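Ticket 577: Two-arm sort task stops with "gripper closed on unknown" when the cloth is in play

Project: Illov bench controller
Component: grasp state monitor, basket planner
Status: Resolved, one follow-up open
Opened: July 30, 2025

Reported behaviour

The task runs normally with the tubes and pens. When the green cloth is picked up, the arm holding it halts over or inside a basket and the task manager reports "gripper closed on unknown". The other arm then waits for a workspace lock that is never released. The only way out is to stop both arms from the console and home them by hand.

Out of 30 runs with the cloth included, 11 ended this way. Runs without the cloth did not fail.

What we expected

The arm should lower the cloth, open, retreat and give up the lock. If the grasp can't be classified it should still finish the release, as the Stukton bench does with the same hardware.

First checks

Power cycled both arms and the controller. No change.

Swapped the left and right arm IDs in the config. The fault followed the cloth and could be made to happen on either arm.

Reseated the cables at both base mounts. No change, and no dropped packets in the bus log before or after.

Rolled back to the April build. The fault went away, but so did the basket collision model, so this was no use as a fix.

Log extract from a failed run (left arm)

grasp_monitor: width below soft_min, class=none
grasp_monitor: retry classify 1
grasp_monitor: retry classify 2
grasp_monitor: class=none, state=HOLD
planner: release refused, state=HOLD
lock: basket_zone held by left
lock: right waiting

Cause

There were two faults and it took a while to separate them.

The first is in the grasp monitor. It decides what is held from finger width and the wrist camera mask. A thin fold of cloth squeezes down almost to the width of an empty closed gripper. The camera mask ought to settle it, but the April change crops the lower part of the wrist image to remove the fingers. The crop was set for rigid objects and takes most of the pinched fabric with it. With a small mask and a small width the monitor returns "none" and goes to HOLD.

The second is in the planner. It refuses a release from HOLD and does not time out, so the zone lock stays with the stuck arm.

Changes made

1. Crop height on the wrist image reduced by 127 rows. The fingers are now masked by shape, using the CAD outline in the Bevevley tool file.
2. The monitor may return "soft" if any cloth-coloured region touches both finger masks.
3. Release is allowed from HOLD at low speed.
4. The lock is dropped if an arm reports no motion and no plan. The timeout is in the bench config under basket_zone.

Changes 1 and 2 need the new tool file. If you load the old one, the monitor starts without a warning and behaves as before.

Retest

Another 30 runs with the cloth, same start poses. No halts and no stuck locks. One run put the cloth down over the rim of the basket. That is a placement problem and has its own ticket.

Still open

When the cloth is bundled up with another object the monitor reports "soft" and ignores the second item. The planner then counts one item placed instead of two. Karpenko layout files are affected in the same way. Left open as a follow-up.

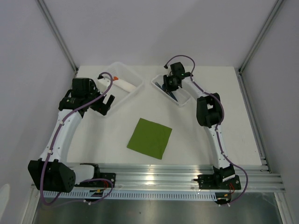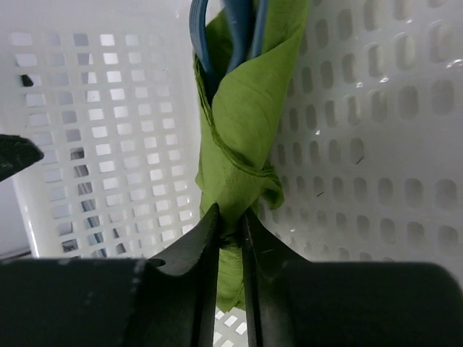

First picture: bench with both arms at the baskets, cloth flat on the table. Second picture: wrist view, cloth between the fingers with a blue object wrapped in it.

Comments (3)

benchuser_k: Change 4 on its own cleared the waiting arm for us. We are still on the old tool file, so we get "none" on the cloth but the run carries on.

tmr: Does the shape mask cope with worn fingers? Ours have lost some of their edge and the CAD outline is a few pixels out.

illov-support: It should. There is a mask_margin setting in the tool file. Raise it one step at a time and check the overlay, as too much margin brings the original fault back.

Illov bench support | Contact the support desk | © 2025 Illov | Back to top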